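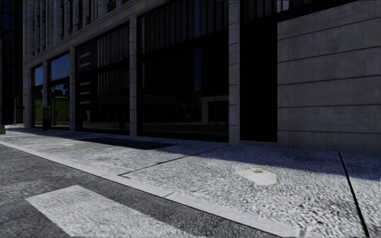
Cleltard street pack: stone frontage, sidewalk and curb strip

Pre-use safety checklist, Cleltard sidewalk robot simulator
Reviewed for Pokcombe Deliveries, 2024-07-11

We've had the trial license long enough now to go through it properly, and I have to say it has been a pleasure! Saqib Niazi kindly sat beside me for the long runs and kept the log.

1. Paving surface. PASS. I was so pleased to find joints and cracks in the slabs, as smooth paving teaches a small-wheeled robot very little.
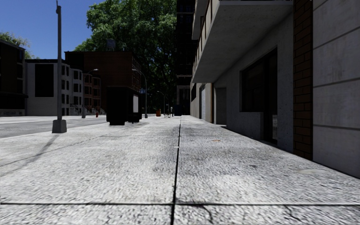
Amna Mengal

2. Street furniture. PASS, with a comment. Lamp post bases are wider than their shafts, so please set the keep-out zone from the base. The default uses the shaft, and Saqib has written to Cleltard asking them to look at it before the September release.

3. Stop command. PASS. Tried at walking pace and again at top speed, 20 runs of each.

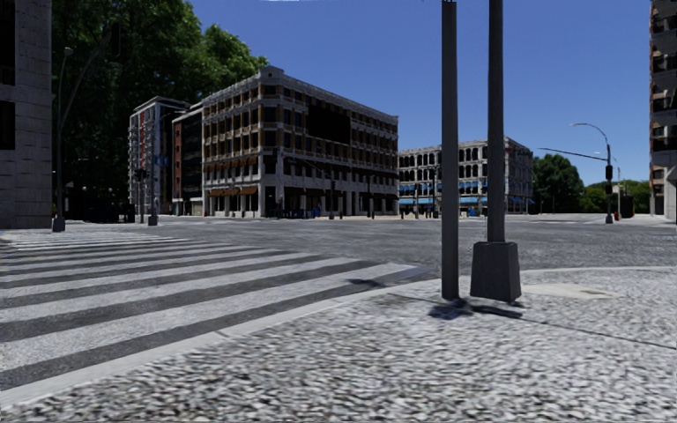
4. Curb edges. RECHECK. The planner treated one corner as a ramp on 2 runs out of 2000. That's a small number, I know, but I would like to see 3000 clean ones before we sign. 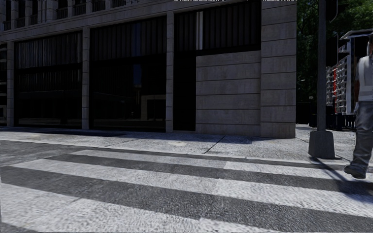

5. Giving way to people. PASS, with a comment. Our own rule at Pokcombe is that the robot waits for anyone near a crossing, however long it takes, and the yield setting copes with that nicely. Do keep the person in the vest by the stripes switched on when you train new operators, with that big tapered pole base close by, and ask them where they would have the robot wait. Mackay depot has the answer sheet.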